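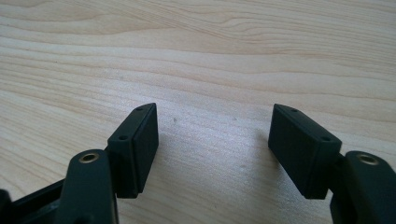

Figure 3. Tabletop in pale blond wood, with wavy grain and a small dark speck.

3.2 Surfaces and their marks

Tables are where households keep their evidence. Of the 564 surfaces in the Plirnurbridge survey, 353 were wooden tabletops, and their owners described nearly all of them as "clean." We adopted a stricter view. Any mark visible to a seated adult was logged, including specks of the kind seen in Figure 3, which Dafis and Caron argued over for most of an afternoon - crumb or blemish - before agreeing to write "speck."

Grain proved the larger nuisance. Where the lines bend into long ovals, as they do here, coders tended to admire them and lose their place. Sheen was no kinder: a bright patch on pale wood can pass for a recent wipe, and two coders awarded points for tidiness to what was probably a window. We therefore scored marks and sheen separately, and left beauty to the discussion section.

We use cookies to improve your experience. Accept all | Manage preferences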